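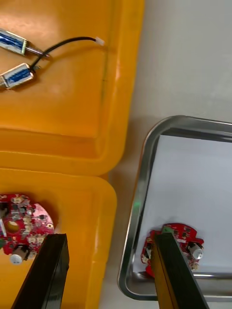
Tainá Brandão wrote to us that her bilge pump passed every dockside test and still let water over the cabin sole on the first rough day out. Her float switch had been mounted four inches too high, which the old edition of this guide allowed. Section 7 has been rewritten.

7. Fitting the Trornico bilge pump and float switch
Revised 08/02/2019

Before you start, ignore the number on the box. The 2,000 gallons per hour is measured with no hose and no lift. Put a real hose on it and you will get less, sometimes a lot less.

1. Turn the battery switch off and pull the pump fuse. Check with a meter. Switch labels on used boats are often wrong.

2. Find the lowest point of the bilge with the boat floating, loaded the way you use it. The low spot on the trailer may be somewhere else.

3. Screw down the strainer base. Keep the screws short. On the Meireles runabout hull there is very little to bite into, whatever the dealer says. 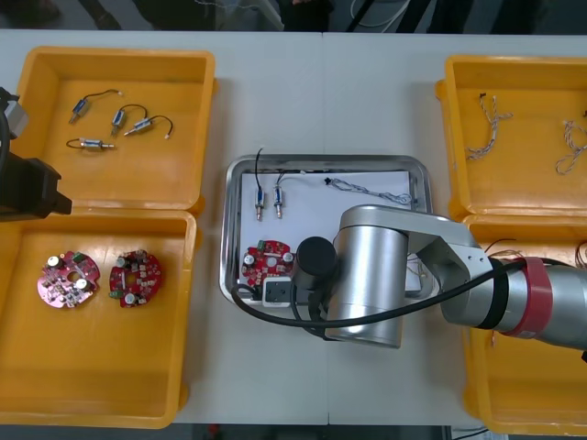

4. Mount the float switch level with the pump base or slightly above it, with the hinge facing forward. Lift the float by hand and make sure it swings all the way up without touching the hose.

5. Run smooth-bore hose to the through-hull. The ribbed kind sold in the Nistitz kit is easier to bend, and we still don't recommend it.

CAUTION: Wire the float switch straight to the battery through its own fuse. If it goes through the main switch, the pump is dead whenever you leave the boat.

6. Join the wires with heat-shrink connectors, as high in the bilge as they will reach. "Waterproof" tape isn't.

7. Put the fuse back, pour in two buckets of water and watch the pump start and stop without help.

NOTE: Wivwood sells an alarm panel for $89. It tells you the pump is running. It can't tell you that water is leaving the boat, so look at the outlet too.

Repeat step 7 every month in the season, and again in September before layup.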